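ok thread on the Cornar tidal thing because people keep asking me in DMs and I can't type it 14 times

short version: the council voted to let Ferrand put turbines in the narrows. 2 arrays. north side first, south side "subject to review" whatever that means this week

long version below, grab a coffee

background for the new people. Cornar is an island. power comes over one old cable from the mainland and when the cable goes we run on diesel. the diesel plant is behind the school. you can smell it from the ferry line

cable went down 3 times last winter. the long one was the one where the bakery lost everything in the freezers and the clinic was on its own generator all night

so tidal. the water in the narrows moves like a freight train twice a day in each direction and has done since forever. my grandfather used to say you could run a sawmill off it. he wanted to, he asked, they told him no

Ferrand is the developer. Fikeo makes the actual turbines. people mix these two up constantly including, last night, a member of the council

Fikeo builds the machine, Ferrand owns it and sells the power, Fandis is the grid company that has to buy it. three companies. write it on your hand

the meeting started at 7 and I got home after midnight. my notes are a mess so if I get something wrong tell me and I'll fix it in a reply

public comment was two hours on its own. mostly fishing, some about the view (there is no view, they're underwater, somebody said this out loud and got clapped)

the fishing stuff is real though and I don't want to be snotty about it. the north array takes out the spot where the small boats set pots in spring. Ferrand's map had it marked as "low activity" and the whole back row just groaned

Mathis Pichon spoke for the boats. he's good at this. no notes, four minutes, asked who drew the map and when. answer: a contractor, in January. nobody sets pots in January Mathis said and sat down

Ferrand said they'd redo the survey in season. that's now written into the permit as a condition, I checked the draft this morning, page 9 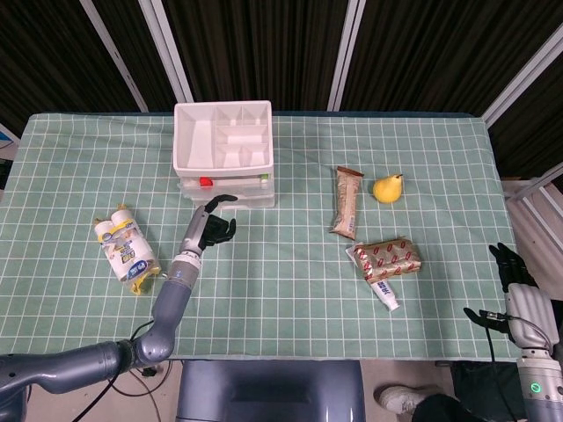 ok numbers since everyone wants numbers

2,087 homes and businesses on the island grid. Ferrand says the north array covers all of them on an average day. AVERAGE day. tides go big and small over two weeks so some days you have too much and some days you're short

what happens on the short days: cable, or diesel. so no the diesel plant is not closing. I know the flyer said "goodbye diesel." the flyer was wrong and the Ferrand guy admited it when he was asked straight out

what he did say is the plant goes to standby. runs for tests and for emergencies. if you live on the school side that's a big deal, you'd get your laundry line back

there's supposed to be a battery too. it's in the plan as "phase two storage" and there's no date on it. I asked. he said it depends on Fandis. I asked Fandis. they said it depends on Ferrand. cool

price. this is the bit that will get me yelled at

your bill doesn't drop. not right away. Fandis charges the same rate on the island as on the mainland, by law, and that rate doesn't care where the power came from

what the island gets is a community payment, once a year, per unit generated. goes to the town. then we all get to fight over it. looking forward to that

there was an amendment to have part of it go straight to households as a credit. it lost. by one vote. I was sitting behind the person who changed their mind and I watched it happen

(not naming them, stop asking)

also in the permit, quick because my lunch break is nearly over:

- no pile driving in seal pup season
- turbines have to stop if the sonar picks up something large
- Ferrand pays for removal at the end, money set aside up front, in an account they can't touch
- harbor road gets repaved after the heavy trucks, not before. please do not email me about the harbor road

the removal money is the part I'd fight for. we still have half a wave machine rusting off the west beach from the last bunch, who went under before I was out of high school. the town ended up paying to put a buoy on it

back. sorry, work
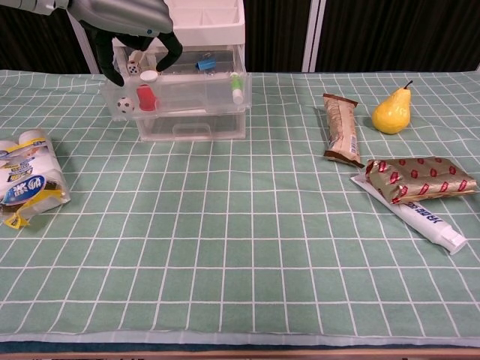
someone asked how big these things are. each rotor is wider than the ferry ramp. they sit on the bottom on a heavy frame, no drilling on the north side, and at the lowest tide there's still plenty of water over the top for anything that fits in our harbor

someone else asked what happens if a blade comes off. Fikeo lady answered that one. it stops, it sinks, they come get it with a barge. she'd clearly been asked before

she was the best speaker of the night tbh. brought a piece of a worn seal and passed it around so we could see what salt water does. explained why they haul the whole unit up for service instead of sending divers. I learned more in ten minutes than from a year of flyers

jobs: not many!! I want to be clear because the radio this morning made it sound like a shipyard. construction crews come from the mainland and sleep in the hotel, good for the hotel. after that it's a handful of permanent ones, boat work and monitoring

Ferrand said they'd "look first" at local boats for the monitoring. look first is not a contract. Mathis asked for it in writing and the chair said noted

I've been coming to these things long enough to know what noted means

where I land, since you'll ask: I'd have voted yes. with the survey condition and the removal money I'd have voted yes. without them no

one cable and a diesel plant is not a plan. we had a whole winter of finding that out

but I think the boats got treated badly at the start and the yes would have been a lot bigger if somebody had walked down to the dock with the map before printing it

next dates. in-season survey is in spring obviously. the cable landing work on the slip starts in September if Fandis signs, which they haven't. south array isn't even on a calendar

the slip will be closed to trailers while they dig. if you pull your boat late, pull it early this year

comments on the south side are open now, paper form at the town office or the link on the town page. the link was broken at 8 this morning, might be fixed. the paper one works fine and you can use the back of it

put your actual address on it, they toss the ones without

correction already, thank you to the three people who messaged: the survey condition is page 11 not page 9. page 9 is the seals

and another one: the community payment is per unit SOLD not generated. so if Fandis can't take the power on a big tide we don't get paid for it. that's worse than I said. going to ask about that at the next one

ok someone from the school side says standby tests are weekly and loud. does anybody know how long a test run is? I didn't write it down and I can't find it in the draft

muting this for a bit, have to go pick up the kid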